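Chapter 2
The Cloth and the Table

Most books on keeping house begin with a cupboard full of bottles. We shall begin with a cloth, partly to save you money and partly as I have opinions about it.

My first landlady, Mrs Treloar, owned one cloth. It did the dishes, the table, the cat's bowl and, on feast days, the top of the cooker. She was never ill. Her lodgers were, in turns.

This chapter covers the everyday wiping of flat surfaces: which cloth, how to fold it, how much water, and when to admit that the mark has won. By the end you should be able to clear a table after breakfast without moving breakfast to the floor. Fold first. A cloth in quarters gives you eight clean faces – a cloth in a ball gives you a ball.

White surfaces deserve a section to themselves. People buy them because they look clean, and then spend years finding out how much tea they drink. Pale brown marks are the usual trouble. Crumbs lift dry. Stains want a damp cloth and a short wait, which most of us fill by rubbing.
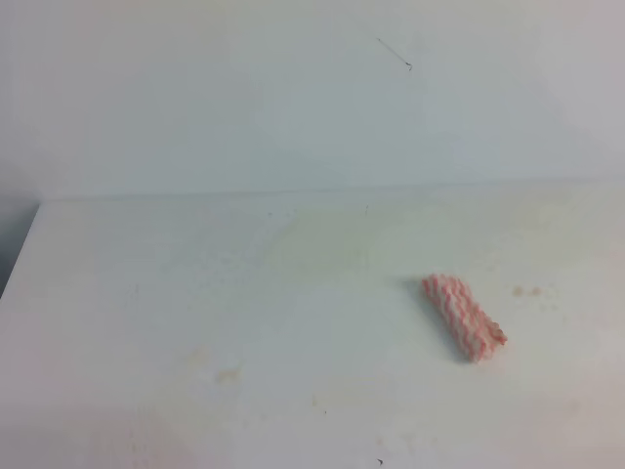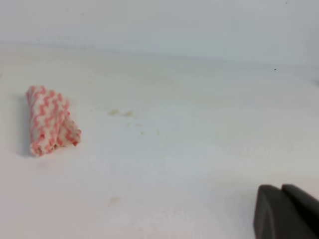
A striped cloth and a white table with marks still on it.

Rubbing is the subject of the first exercise. Put a teaspoon of cold tea on a white plate, leave it overnight, and time yourself getting it off by force. Do the same with a second plate, but lay the wet cloth over the mark and go and read something. Write down both times, and how cross you were. Keep the figures, as we shall want them again when we get to the oven.

1111 shares | 3 comments

Chelsea Holroyd
Did the tea exercise with 300 seconds of waiting. Plate fine, very cross anyway.

Musamen
Is the oven chapter up yet? Asking for my oven.

Harken
My mum was a one-cloth woman too. Still is. We eat out.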